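Household Skills, Unit 6: Cables, Chargers and the Shared Socket
Notes for the evening group. Tutor: Amber Mottram

Last time we did the drawer. Bring back your homework bag of mystery leads, including the ones you are sure belong to something.

6.1 Where tangles come from
Trevor Fothergill, who taught this unit before me, maintained that a cable left alone overnight will find another cable. I have no better theory. Long leads do it worst, and thin ones do it out of spite.

6.2 Reading a surface before you touch it
Spend a minute looking. Find the power strip first, then whatever is plugged into it, then whatever is merely lying over it and taking the credit. Colour helps, up to a point. Pastel plugs are easy to tell apart until you own green ones in three shades. 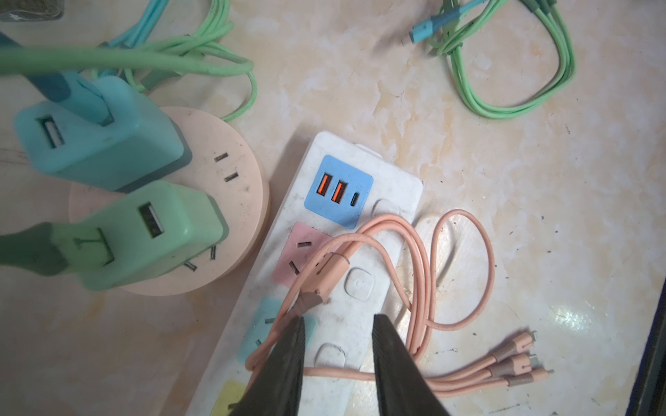
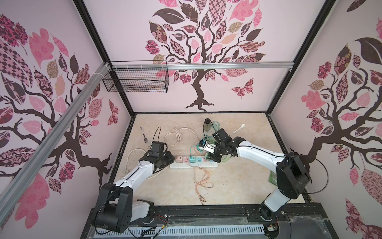 Fig. 6a and 6b. Power strip, chargers and assorted cables on a marbled surface.

Note the pink multi-head cable in 6a, looped over the strip. It has one end for the charger and three for everybody else, so it needs coiling from the USB end, with the three heads left till last. Start at the heads and you will be plaiting.

In 6b, look towards the back. The green and light-blue heap shares its table with a fork, a spoon and a small jar. Cutlery goes home before any untangling begins. A fork in a cable heap becomes part of the cable heap.

6.3 Order of work
Switch off at the wall.
Unplug chargers by the body, never by the lead.
Lift off the loose cables before tackling the knot.
Coil, tie, label.

Labels should say what the cable is for. "Misc" is not a label, and neither is "Keep".

For next time: one drawer, 20 minutes, no scissors.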